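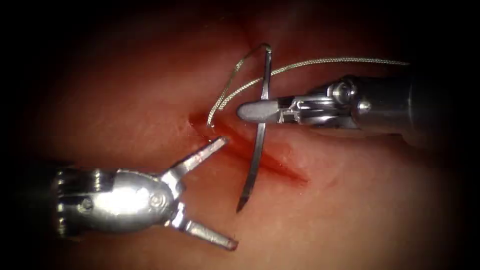 Why porcelain floors lift

Tented tile is usually reported as an adhesive failure. The owner finds a ridge along a joint line, often overnight and sometimes with a loud crack, and the installer is called back to explain the bond. In a good share of cases the bond was adequate on the day the floor was laid and the fault lies in the joints, or in the places where joints were left out.

The ground floor of the Gravach building in Avthorpe is a useful case. It is a single tiled area of 2299 square metres, laid in rectified porcelain planks over a concrete slab, with grout joints of 2 mm. Perimeter gaps were shown on the drawings. When the skirting was taken off after the first ridge appeared, long runs of the gap were found packed with adhesive squeezed out from under the edge tiles, and a cementitious grout had been run over the top.

"The drawing had a gap and the floor had a wall," says Malachy Sheehan, the tiling contractor brought in for the repair. "Once it's bridged with something rigid, that edge is a fixed edge."

The mechanism is well understood. A concrete slab shrinks as it loses moisture, and goes on doing so long after it can be walked on. Porcelain does not shrink with it. The tile layer is therefore put into compression, and the shear at the adhesive line grows toward the restrained edges. Sunlight through full-height glazing adds thermal expansion in the tile. If the compression has no soft joint to close, it is relieved upward at the weakest line of bond.

Narrow joints make the arithmetic worse. A wider grout joint takes a small amount of compression before it crushes; a 2 mm joint filled with a hard, polymer-modified grout takes very little. Rectified edges, cut square after firing, are what make such joints possible, and they are specified for appearance. Anežka Hudec, who writes tiling specifications for commercial interiors, does not object to the narrow joint as such. She objects to its being drawn without a movement joint plan on the same sheet.

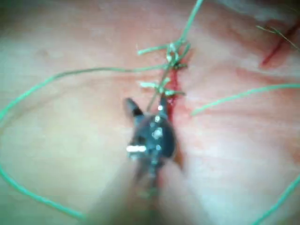

Two stitches in light green thread on a synthetic practice pad.

Her own plans start with the slab. Every construction and control joint in the concrete is carried up through the bed and the tile at full width, in the same position. If the tile module does not suit the slab joint, the tile is cut or the layout is moved. Intermediate joints are then added to break the field into bays as near to square as the room allows, with closer spacing beside glazing and over heated screeds. Columns, door frames and floor boxes are isolated individually.

Adhesive coverage still matters. On the lifted tiles at Gravach, contact measured about 70 per cent, with the voids concentrated at the corners. The planks have a slight bow along their length, common in long formats, and the trowel ridges had been combed in arcs. Straight ridges, combed parallel to the short side of the tile, collapse more evenly and let the air out. Back-buttering fills the profile on the underside. A tile should be lifted at intervals during laying and its back inspected while the adhesive is workable.
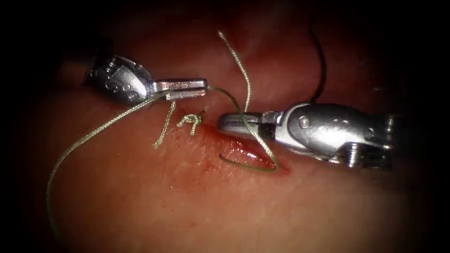
Page last changed: March

Choice of adhesive comes after that. Rehema Langat, technical manager at the adhesive maker Senum, says most enquiries about lifted floors ask for a more flexible product. A deformable adhesive will tolerate more differential movement between tile and slab, and she recommends one for large porcelain on young concrete. It will not compensate for a blocked perimeter. The deformation available in a thin bed is small compared with the movement accumulated across a long uninterrupted run.

Joint filler is the other recurring error. Movement joints need a sealant that adheres to the two tile edges and to nothing underneath, so a closed-cell backing rod or bond-breaker tape is placed first. Sealant stuck on three sides tears at the first opening cycle. In trafficked areas a preformed metal-edged profile protects the arris, but it has to be set during tiling.

At Gravach the lifted bays were removed, the perimeter was cleared by hand and oscillating saw, and new joints were cut over the slab joints where the original layout had ignored them. Replacement planks came from Llorente, in the same range but a different batch, and the shade difference shows near the east entrance. Sheehan left the perimeter open to the slab and covered it with skirting fixed to the wall only, its lower edge clear of the tile and finished with a soft seal.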